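**Mindus** is a method for teaching robots to handle cloth from recordings made with hand-held grippers. It was tested at Brevmont on 200 household recordings.
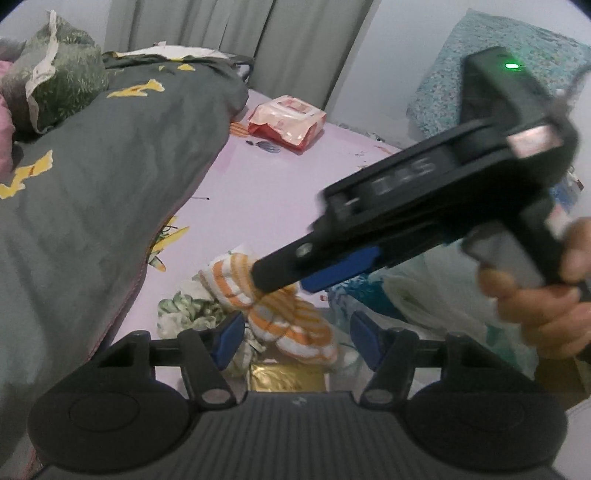 *Kam-wah Liu, contributing editor*

The developers report 151 usable recordings. Critics note that the same people recorded and graded them — a weak check.

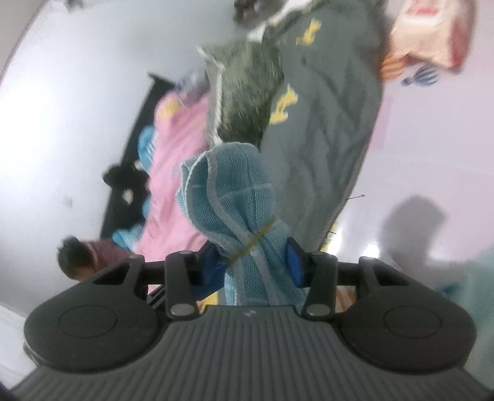

Bundled cloth remains the hardest case. A later trial at Fascombe used 38 items and nine graders. A knitted piece gathered by a rubber band gives the fingers a narrow waist to hold, and results from such items may say little about flat laundry.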